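Sorting the harness backlog

The bench had reached the point where I was moving one pile to get at another, so I spent most of December's spare evenings on the small wiring. The large looms hang on the wall and look after themselves. The short ones do not. They get into drawers, hook onto each other by the connectors, and come out as a lump.

Most of what I had came out of two lots. The first was a carton of Brerach spares I bought with the shelving. The second was a bag from Jaruwan Kongkaew, who was clearing a unit and sold it to me by weight. The bag tag said 807 g. My scale said 655 g with the packing removed, and we settled on the lower figure.

My old method was one drawer per color. This fails as soon as a harness has more than one color in it, and nearly all of them do. The new method sorts by termination first, then by length, then by condition:

Spade terminals at one or more ends.
Board connectors only.
Bare or cut ends, for splicing practice and nothing else.

Length is measured along the longest branch, laid flat without pulling. Anything with a sleeve or label stays with its label, even if the print means nothing to me. Pornthip Somboon talked me out of peeling them off years ago, and I have since matched two odd leads to a Sundard control box by label alone.

For checking I use a cheap Omico meter with the beeper on. Probe the terminal, probe the matching contact, flex the lead near the crimp, listen for dropouts. Crimps get a light tug by hand. I do not use pliers for this, as the pliers will find a failure in a good crimp. A lead that drops out goes in the splicing box the same evening, with no second chance, or it will be back in stock within a week.

Twisted pairs need a little more care. I leave the twist alone right up to the connector. If it has opened up I close it again by hand and move on. The small connectors on these are the first thing to snag, so they go into the bin last and come out first.

Bins matter more than I expected. Deep ones encourage piling. I have gone over to shallow layers with a few harnesses in each, spread so that no lead crosses another more than it has to. Bright plastic helps too - black wire in a gray tray under a desk lamp is close to invisible. 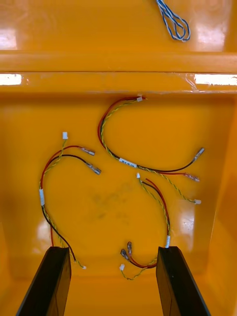 Spade terminal group, orange-yellow bin. Red, black and a twisted yellow-green pair on each.

The Goh cabinet takes the finished bins. It has 20 runners, and I have filled the top half. The rest is reserved for the fuse holders, which are still in a paint bucket under the stairs. I also have a reel of 3,000 blank sleeve labels, so the unmarked leads will get a length and a test date next. Handwritten for now, until I find the cable for the label printer.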